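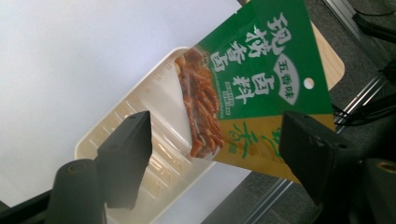 Corin Haddow
Paper conservator and print collector

I finished remounting the Lulidel aquatint in September, and a few people have asked for the details. The sheet is a hand-colored harbor view on wove paper, bought at the Oltton sale in a later frame. It had been glued along all four edges to a wood-pulp board, and the window mat had left a brown line just outside the plate mark.

The first job was getting it off the board. I don't soak hand-colored prints. Some of the greens and most of the pinks used on sheets like this will move in water, and a spot test with a damp swab confirmed it for the pink in the sky. So the board came away dry, from the back, in layers. A thin spatula takes off the bulk, and a scalpel held nearly flat takes the rest. The last layer was softened with a methylcellulose poultice, 30 minutes at a time, working in strips and keeping well inside the edges until the center was clear.

The glue was animal glue and let go cleanly. There was one skinned area in the lower margin, from an earlier attempt at removal. I filled it from the back with toned kozo tissue and wheat starch paste.

The mat burn is still there. It could be reduced, but only with local bleaching or a wash on the suction table, and the colored area comes too close to it on the left side. The new window covers it with 2 mm to spare.

For flattening I used the usual sandwich: the print humidified in a chamber under a vapor-permeable membrane, then put between blotters and felts under an even weight. Change the blotters after the first hour and again that evening. I left it for two weeks. Aquatints should not be pressed hard, as the plate mark goes soft and the paper takes on a dead look under raking light.

The mount is 4-ply cotton board from Sulier, hinged at the top edge only, with Japanese paper T-hinges. I tried the Bajwa board on another sheet last year and found the bevel fuzzy when cut by machine. By hand it was fine.

Glazing is UV-filtering acrylic, with a spacer hidden under the rabbet to keep the air gap. The old frame was kept. Its rabbet was too shallow, so I built it up at the back with a strip of basswood and sealed the inside faces with foil tape.

The print now hangs on an inside wall, away from the radiator. The meter reads 50 lux there at midday with the blinds half down. I have the next one on the bench, a pair of stipple engravings with foxing, and will write those up once I have settled on a treatment.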